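Ticket 590: Hand drops card at handover, Treloar demo cell
Status: closed
Category: safe practice / handling rules
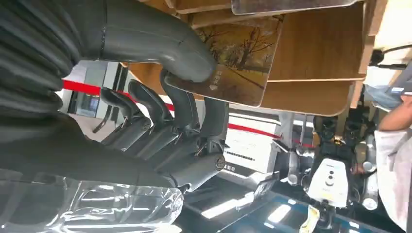
Thumb and finger pinch on the card, stack behind.

Reported: Card released early three times in one shift at the Treloar stand. Visitors were reaching in to catch it. Stand rule 5 says no hands inside the reach line while the hand is closed.

Checked first: Grip force limit. Set to the Caveck default of 900 and left there. Raising it is not allowed at a public stand without a new risk sheet.

Checked next: Release trigger. The timer was set to 3 seconds, so the hand opened whether or not anyone had the card. This goes against our handover rule – release on a pull, never on a timer.

Change made in May: Timer release turned off. Pull release turned on. Profile saved as Pakurura-B and locked.

Test: 5 handovers with staff, no early release. One slow release, logged and accepted.

Follow-up for anyone running this cell:
Pinch near the edge of the card and leave the far side free for the person.
Keep the forearm cover on during opening hours.
If a card drops, stop the arm before picking it up.
Write the profile name in the shift log.

Grerkier asked for the same change on their cell – see the linked ticket.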